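[Meteorliste] Re: Feuerkugel vom Dienstag – Kameras in Plotau und Hodmont

Von: Petro Savchuk
Datum: 2020-05-15
An: Meteorliste

Liebe Liste, liebe Irja,

vielen Dank für die schnelle Nachricht. Ich zitiere sie noch einmal, weil sie gestern offenbar nicht bei allen angekommen ist:

> Irja Lahtinen schrieb:
> Die Station Hodmont hat die Feuerkugel auch aufgenommen, aber
> der Anfang der Spur fehlt, dort war eine Wolke. Das Ende ist
> gut sichtbar. Kann jemand mit den Daten aus Plotau prüfen, ob
> die Höhe am Ende plausibel ist? Meine erste Rechnung gibt
> einen Wert, dem ich nicht traue. Und bitte auch sagen, mit
> welcher Version von Ikonen ihr gerechnet habt.
> Irja

Ich habe am Abend die Aufnahme aus Plotau ausgemessen. Die Spur ist auf 372 Einzelbildern zu sehen, davon habe ich die letzten hellen Bilder nicht benutzt, denn dort ist der Chip gesättigt. Gerechnet habe ich mit Ikonen 2, mit den Standardeinstellungen. Für die Astrometrie habe ich nur Sterne genommen, die mindestens eine Handbreit über dem Dach des Nachbarn stehen.

Mein Ergebnis passt zu deinem Endpunkt nur dann, wenn ich die Uhr von Hodmont um 2 Sekunden verschiebe. Kann es sein, dass der Rechner dort nach dem Stromausfall die Zeit nicht mehr synchronisiert hat? Eino Niskanen hatte im Winter dasselbe Problem mit seiner Brernier-Kamera, und wir haben damals lange an der falschen Stelle gesucht. 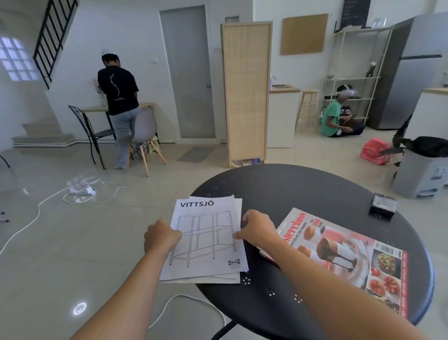
Rubrik: Beobachtung und Auswertung

Noch eine Bitte wegen der Koordinaten. In der Stationsliste steht Hodmont mit einer Höhe von 1900 Metern, in der Datei von Irja sehe ich aber einen anderen Wert. Ich nehme an, dass einer von beiden älter ist als der Umzug der Kamera. Für die Bahn ist das nicht egal, für die Helligkeit schon eher.

Über Meteoriten am Boden möchte ich im Moment noch nichts sagen. Die Geschwindigkeit am Ende der Spur scheint mir zu hoch zu sein, als dass viel übrig geblieben ist – aber mit einer falschen Uhr ist auch diese Zahl falsch. Bitte also noch keine Karte mit Fallgebiet verschicken.

Die ausgemessenen Positionen schicke ich als Textdatei an jeden, der sie haben möchte. Eine kurze Mail an mich genügt.

Mit freundlichen Grüßen
Petro

Suchen im Archiv: Suchbegriff eingeben Los

Kommentare

Elsa Niskanen: Die Höhe in der Stationsliste ist die alte, die habe ich damals selbst eingetragen. Ich korrigiere es.

Oona Vainio: Ich hätte gern die Textdatei. Bei mir war es leider ganz bewölkt, ich habe nur den hellen Schein gesehen.

Eino Niskanen: Zuerst die Zeitsynchronisation prüfen, dann alles andere. Bei mir war es der Dienst, der nach dem Neustart nicht gestartet ist.

Weitere Beiträge
Flatfields bei Kuppelkameras
Kondenswasser in der Kamera Plotau
Ikonen 2: Fehler beim Einlesen alter Sternkataloge
Treffen im Juni nur online?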